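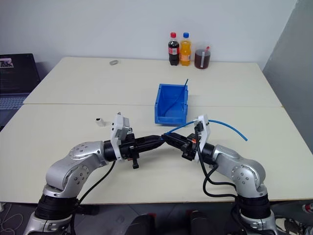 Two robot arms over a cream tabletop, their grippers almost touching.

The tie that changed the count

When the returning officer for Cliden finished the second count in March, both remaining candidates had the same number of votes. The standing orders of the island assembly deal with this in a single line. The result is to be decided "by lot, in the manner the returning officer thinks fit". Ingrid Wojcik, who had held the post for two years, wrote the names on two slips of paper, folded them and put them in a ballot box. Tshepo Visser's name came out. Marisol Kapoor lost a seat she had held since the assembly was founded.

Kapoor did not dispute the draw. Her complaint, lodged the next morning, concerned the step before it. Under the Cliden rules a ballot paper that shows no further preference is set aside once its first choice is eliminated. Nineteen papers had been set aside in this way, and on several of them the voter had made a mark beside a second name that was neither a number nor clearly anything else. Wojcik had ruled them all out. Kapoor's agent, Ansel Kincaid, argued that the older practice in the district of Ostden was to accept any mark that showed a clear intention.

The two practices come from different periods. Ostden adopted preference voting first, at a time when most voters had only ever used a cross, and its officers were told to be generous. Cliden and Bellamy followed later and copied the form of ballot paper without copying the guidance. The assembly then merged the three sets of rules into one and left out the definition of a valid mark altogether. The omission is easy to miss, as the index to the rules still lists the heading and gives a page number for it.

Preference counting makes the question sharper than it would be under a simple majority. In a first-past-the-post contest a doubtful paper is either in or out, and its effect is one vote. In a transferable count the same paper may be valid at the first stage and doubtful at the next. Removing it then does not only take a vote from a candidate. It also lowers the total in play, and with it the number of votes that makes up a majority. With a margin of 300 the effect can be ignored. At a margin of nothing, every paper in the set-aside pile is able to decide the seat.

Wendell Oyelaran drafted the merged rules and now teaches electoral law on the mainland. He regards the gap as a drafting error and says so without much discomfort. "We had three definitions and we could not agree on one, so it was held over to a schedule," he told me. "The schedule was never written." His own view is that Wojcik was entitled to reject the papers, but that she should have shown each one to both agents before doing so. Her log records that the bundle was shown. It does not record the papers singly.

The petition was heard in the old customs hall at Ostden. The court examined all the disputed papers and sorted them again. Most were found to carry no second preference of any kind, and these were not argued over for long. The remainder fell into two groups. Some carried a tick beside one name in addition to a figure 1 beside another. The rest had a figure that had been written over. The judge accepted the ticks as second preferences and rejected the overwritten figures, on the ground that a reader could not say which figure had come last.

When the accepted papers were added, Visser was ahead by two votes. He kept the seat, this time without the lot. Kapoor's side had expected the ticks to favour her, as they came largely from the harbour boxes where she had polled well, but the second preferences of the eliminated candidate ran the other way.

Costs were divided. Kincaid has described the outcome as the correct answer to the question he asked — he had asked for the papers to be read, and they were. Visser has made no public comment beyond a short note to the district thanking the count staff.

The assembly has since taken up the missing schedule. The draft before members follows the Ostden approach, with one change: a mark other than a number may be accepted only where it allows a single reading, and the officer must enter the reason against each paper. Bellamy's members want a further clause that would send any tie to a fresh poll. The cost of a fresh poll in a district the size of Cliden is modest, but turnout at the last one, held after a resignation, was low enough that fewer than 200 papers were cast in the largest box.

Wojcik supports the schedule and opposes the fresh poll. The second reading is expected after the summer recess, and the existing rule on drawing lots stays in force until then.

19 comments
200 shares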